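Para: lista-taller
De: Mimoza Lazarević
Asunto: Re: Pinzas de mano y cubos de marcadores, estado del montaje

Estimados miembros de la lista:

En respuesta a la consulta que se reproduce a continuación, y una vez oído el parecer de quienes trabajan en el banco, traslado a todos la situación del proyecto Cotberg y las condiciones de uso del espacio durante agosto.

> El mes pasado se acordó que las pinzas de mano llevarían cada una su cubo de
> marcadores, impreso y pegado en el propio taller. Desearía saber si el soporte
> del cubo es ya el definitivo o si conviene esperar antes de imprimir otro
> juego. Asimismo, ruego se me indique si el mueble blanco de la puerta de
> cristal seguirá disponible para las pruebas, puesto que el grupo Bresent
> había solicitado retirarlo.
>
> Atentamente,
> Abhishek Bhardwaj

En cuanto al soporte, la pieza vigente es la segunda versión del dibujo, archivada en la carpeta Burnham. La primera cedía por la base al apretar el gatillo y el cubo quedaba girado respecto de la pinza, con lo que la calibración dejaba de ser válida. La nueva lleva 2 tornillos pasantes y una pestaña de 18 mm. Puede imprimirse sin esperar a más cambios. Se ruega no emplear restos de bobina de procedencia desconocida.
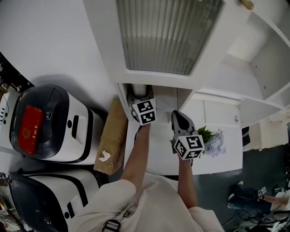

Sección de Robótica y Automatización · Taller Compartido Vlachou

El mueble permanecerá en su sitio. El grupo Bresent ha aceptado aplazar la retirada hasta que concluyan los ejercicios en la parte baja, que son los que mayor dificultad presentan: con la pinza arrimada al borde inferior, el operador debe cuidar que el cubo no quede oculto para la cámara. Mientras tanto, la otra mano trabaja sobre el tablero blanco, donde se practican la aproximación y el agarre de objetos ligeros. El uso simultáneo de ambas pinzas requiere cierta costumbre, y se recomienda a los nuevos socios comenzar con una sola.

Respecto de la calibración, el procedimiento sigue siendo el descrito en el cuaderno del taller. Deberá repetirse siempre que se despegue una cara del cubo o se afloje el soporte, y anotarse la fecha y el nombre de quien la realiza. De las 27 tomas registradas hasta ahora se han descartado casi 2 por sesión, en su mayor parte por marcadores tapados con la mano. Abhishek, le agradecería que revisara el umbral de detección antes de dar por perdidas las restantes.

Quedan asimismo pendientes los siguientes asuntos:

Etiquetado de los cables de alimentación del banco. Falta la regleta del fondo.
Juego de cubos de repuesto. El papel adhesivo mate está pedido; el brillante no debe usarse.
Firmware de las pinzas. Se mantiene la versión actual hasta nuevo aviso.
Acceso al banco. Hasta las 21:30, previa anotación en la hoja de la entrada.

Quien disponga de una impresora con cama bien nivelada y pueda hacerse cargo de un juego de soportes, sírvase comunicarlo respondiendo a este mensaje, con copia a la lista.

Reciban un cordial saludo,

Mimoza Lazarević
Coordinación del proyecto Cotberg
Taller Compartido Vlachou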